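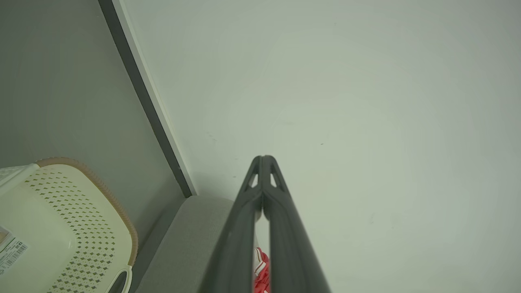 Home | Stories | Archive | Submit | Contact

Acceptance Test

The contract between Plultevach and the Betley building allowed 111 minutes per apartment for laundry. The unit in apartment 7 had used 94 of them and had folded two towels.

The inspector from De Luca sat on the stairs with the test sheet on her knee. Item 3 read: "Garment is removed from basket, folded, and placed on stack without assistance." She had written "partial" beside it in December and saw no grounds to change the word.

The unit lifted a shirt by one sleeve. It waited four seconds, lowered the shirt, and lifted it again by the same sleeve.

"It's looking for the collar," said the tenant.

"Does it find it?"

"On Tuesdays it did. Then they updated it."

The inspector noted the update. The tenant asked if he was allowed to help. She told him that assistance would void the item. He put his hands in his pockets.

At minute 103 the unit located the collar. It made one fold, correct to within the tolerance, and a second that was not. It placed the result on the towels and reported the load complete. Five shirts were still in the basket.

She wrote "partial." The tenant waited until she had signed, then picked up the next shirt.

We use cookies to remember your reading preferences. Accept | Manage settings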